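Workshop notebook, October
Entry: open day at Drendedov, demonstration of the two-arm cell

Attended the afternoon session of the Drendedov open day on behalf of our group. The purpose of the visit was to assess whether two-arm handling of light household furniture is mature enough to be included in the Zeltach work plan. Doors opened at 2:30 p.m. and the floor was full by the time the first run began.

The host gave a short introduction. The control software is the Flatach package, which we have used on the single-arm bench. The arms were commissioned by Ehlers earlier in the year. Each demonstration was scheduled for 60 minutes, including questions, and visitors were asked to remain behind the tape while the arms were powered.

The task shown was the handling of a white stool frame in a furnished room. The host selected this item for its awkward shape: the legs spread, the rails are narrow, and there are few flat faces on which a gripper can close. Our own trials have used boxes and trays, and the difference in difficulty is considerable.
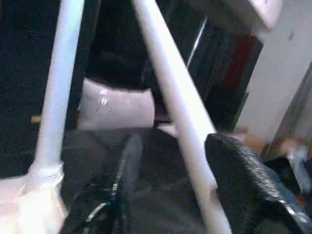 Wrist view and head view, stool handling.
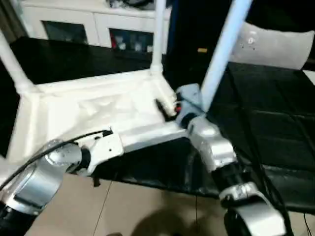

In the question period I asked how the work is divided between the two arms. The reply was that one arm is assigned to support and the other to clamp, and that the operator may exchange these roles between runs but may not do so during a run. Our software build does not offer this setting. The host agreed to send the release notes.

A second visitor asked about grip force on painted parts. The limit is set at 60 percent of the rated value for all furniture items. Marks on the finish are recorded after each session, but the record was not available for inspection. I would want to see it before we commit any parts of our own.

Cable routing was also raised. The host stated that a snagged cable had caused 3 stops during preparation for the open day, all cleared by hand. Our bench has had the same trouble at the elbow, and the clips in the parts drawer are too small for the new harness.

Actions:
Request release notes and the finish record from Drendedov.
Ask Ehlers for the price of the wider cable clips.
Borrow a stool or small chair for the bench and repeat the corner grip at low speed.
Zeltach plan to stay unchanged until the finish record has been read.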